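Perihan Karabulut has been timing races in Gidmont since she was nineteen, first with a stopwatch and a clipboard and now with chip mats and a laptop in the back of her van. She has directed the Wokska Trail 13 for the past six years. The race is 13 miles, near enough to a half marathon that people ask why it isn't one. I met her at her kitchen table on a weekday morning while she was closing out results from this year's race.

"The answer is the river," she said. "To get the extra tenth of a mile we would have to send people out over the footbridge and back, and it's four feet wide. So it's 13, and I put 13 on the shirt."

The race had 511 finishers in May, the most it has ever had. When Karabulut took over, the number was a little under half that. She doesn't put the growth down to anything she did in particular. Two road races in the county folded during the same period, and their runners had to go somewhere.

"People say trail running is booming, and maybe it is," she said. "But I look at the entry list and I know a lot of those names from the road races. They're the same people. They bought different shoes."

The course starts at the Aigner Field parking lot, follows the east bank of the Wokska for four miles, climbs Orkedov Ridge by the old fire road, and comes down through the pines on a single track that is the slowest part of the day for almost everyone. The last three miles are flat. The course record was set four years ago and she doesn't expect it to fall soon, after a reroute last winter added a steeper section near the top.

The reroute was the hardest thing she has dealt with as director. A landowner on the south side of the ridge sold his property, and the new owner did not want runners crossing it. Karabulut found out in November. She had a permit for a route she could no longer use and entries set to open in January.

"I walked up there nine or ten times that winter," she said. "Some of it there was snow and I was guessing where the ground was. I had a GPS track that said 12.6 one day and 13.3 the next. Under trees it does that. In the end we took a measuring wheel up in March and did it properly, and then I moved the start line back along the parking lot to make it come out."

She went to see the new owner twice. He was polite both times and the answer was the same. She still sends him the race newsletter.

I asked whether the runners complained about the steeper climb. She laughed and opened a folder on the laptop. She sends a survey the week after the race, and she reads every reply.

"Climb too hard, climb not hard enough, parking, parking, parking," she said, scrolling. "This one wants music at the top of the ridge. There's no power at the top of the ridge."

Parking is the complaint she takes seriously. Aigner Field holds fewer cars than the race now brings, and this year people were leaving them on the shoulder of the county road by 7 a.m. Next year there will be a shuttle from the middle school, and runners who carpool will get a small refund. She has not worked out yet how to check who carpooled.

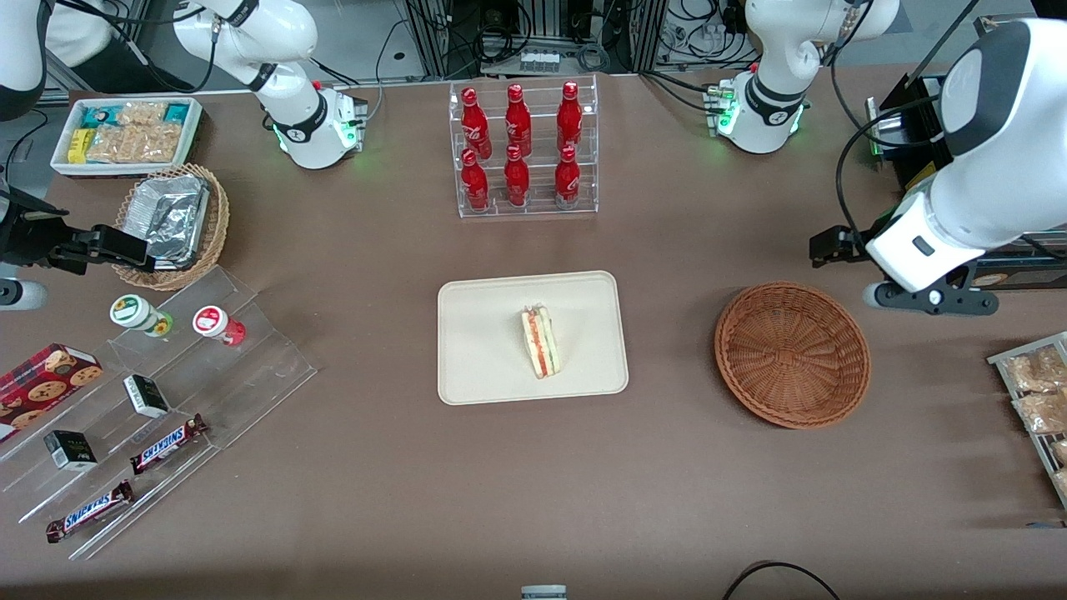

The oldest finisher this year was Edeltraud Zwahlen, who is 67 and has run every edition of the race. I called her that afternoon. She was painting a fence and put me on speaker.

"I'm not fast and I was never fast," Zwahlen said. "I was a swimmer in school. I started running when the pool closed for repairs and the repairs took two years."

She finished in just under three hours, which she said was slower than she wanted. She walked most of the fire road and ran the rest. Her knees are fine. Her hip bothers her in cold weather, and she does a set of exercises for it every morning while the coffee is brewing.

Her training is simple. She runs on Tuesday and Thursday with a group that meets at the library, goes out alone on Sunday for something longer, and takes the rest of the week off. She does not use a watch with GPS. She has one, a present from her son, and it's in a drawer.

"I know how long the loop takes me," she said. "If it takes longer, I'm tired. I don't need it to buzz."

I asked her what had changed about the race since the first one. She thought about it for a while, and I could hear the brush going.

"There used to be no line for the bathroom," she said. "The first year, you signed up on a card table that morning and they wrote your number on the bib with a marker. I think mine said 2. Perihan was there with the stopwatch. Now you have to sign up in January or you don't get in. I set an alarm for it."

She doesn't mind the size of it, she said. She likes having people near her in the last few miles. In the early years she would come out of the pines and not see another runner until the finish. Now there is usually somebody to chase, and this year it was a man in an orange hat whom she passed with half a mile to go. He found her afterward and shook her hand.

Zwahlen thinks the reroute made for a better race. The old route crossed the ridge lower down, on the far side of the trees, and she said there was never any view from it. From the new high point the whole valley is open to the north. She stopped there for a minute in May and let some people go by.

When I passed this on to Karabulut by email, she wrote back, "She told me she hated that hill." A few minutes later she added, "Both can be true."

Karabulut herself has never run the race. She ran track for a year in high school, the 800, and gave it up for a job at a hardware store. She has covered every foot of the course on race week, hanging ribbon and pulling out branches, but always in pieces and usually carrying something.

"People ask me that every year, when are you going to run it," she said. "I could get somebody else to do the start. The finish I'd worry about. If a mat goes down at the finish you have maybe a minute before you've lost people, and then you're up all night with the backup video matching bib numbers."

That happened once, in her second year. A cable came loose when the leaders were already across, and 40 minutes of finishers had to be entered by hand. The results went up at two in the morning. She got four emails before breakfast from runners who thought their time was off by a second or so. She fixed three of them. The fourth runner was wrong.

She now runs two mats on separate power, ten feet apart, and writes down bib numbers on paper anyway. The paper sheets go in a box in her garage. She has all of them back to the first year.

For next May, the entry cap will stay where it is. The county would probably allow more, she said, but the single track won't. At the current size the runners are already bunched up where the trail narrows, and she has been looking at sending them off in waves, five minutes apart, based on the finish time they give when they register. She has some doubts about how honest people will be.

"Everybody thinks they're ten minutes faster than they are," she said. "Edeltraud is the only one who puts down a slower time than she runs."

There will also be a shorter race for the first time, a five-miler that stays along the river and turns back before the climb. It will start after the long race has cleared the east bank. Karabulut had a few requests for it in the survey, mainly from people whose partners run the 13 and who are tired of standing in a field for two and a half hours.

Zwahlen has been asked whether she might switch to the shorter one. She has not decided anything past next year, she said, but she has the January alarm set already and it's for the long race. Then she had to go, as it was starting to look like rain and she had one side of the fence left to do.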